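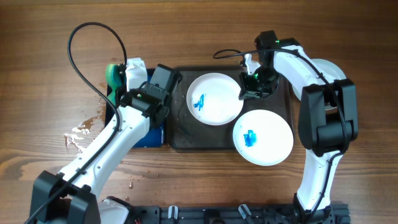 Plates with the blue still on them, dark tray, green sponge.

September, a little after 4 in the afternoon. Rain on and off.

Spent most of the day on plates. The blue paint is harder to deal with than I expected. Where it went on thin it runs down in a streak, and where it went on thick it sits in a blob. I used the dark tray on the wooden table so the drips would have somewhere to go. The blue tray is beside it. I should put a towel down as well, but the towels are all at Anouk's.

Bukola called at lunch. She wants the white plates back for the supper in Nurnbridge and asked if they would be clean. I said yes. She paid 57 for the set and reminded me of it twice.

Looked for the other pack of sponges in the hall closet and did not find it. Found the lamp cord and two of Martti's gloves, both left hands. Wrote sponges on the list, and dish soap, and coffee. The green sponge will do for now — the scrubbing side still has some bite to it.

Niilo says paint like this should soak overnight. Kauko says never soak it, use a dull knife on the thick part first. I will try the knife on one plate and leave another in the sink and see.

Soup for supper, the last of the barley. Letter from Tikkanen about the boiler, some 600 for the new part. Put it under the clock and will answer it tomorrow. Knee better today. To bed early.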